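Search this site Enter keywords

Snack bag drive at Ruangrit hall passes 400

17 January 2023 — Packing for the winter snack bag drive got going early at the Ruangrit community hall, and by lunch the first 103 bags were tied and stacked by the door. Target was 100. More to come tonight.

Each bag gets a carton of milk, something sweet or salty, and one small item for the bathroom shelf. Bags go to older residents in the Sokolport blocks, mostly people living alone. Same list as last May, plus 28 new names.
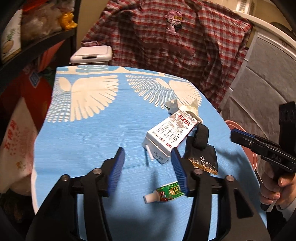 Shagufta Rizvi, running the drive for a second year, said milk was the easy part. "Straws go missing, cartons don't," she said. Wrapping is the slow bit — people keep stoping to redo the corners.

Cloth bags with handles prefered over plastic, she added. Easier on the stairs.

Culico, the grocer on the corner, gave most of the cartons. Tubes and other small items came from households nearby. With last years total added in, the drive has now sent out more than 400 bags.

Deliveries start tomorrow morning, Jawad Talpur driving. Still short of biscuits and tea. Drop off at the side entrance before six, ask for Mekdes Seyoum.

We use cookies to improve your visit. Accept Manage settings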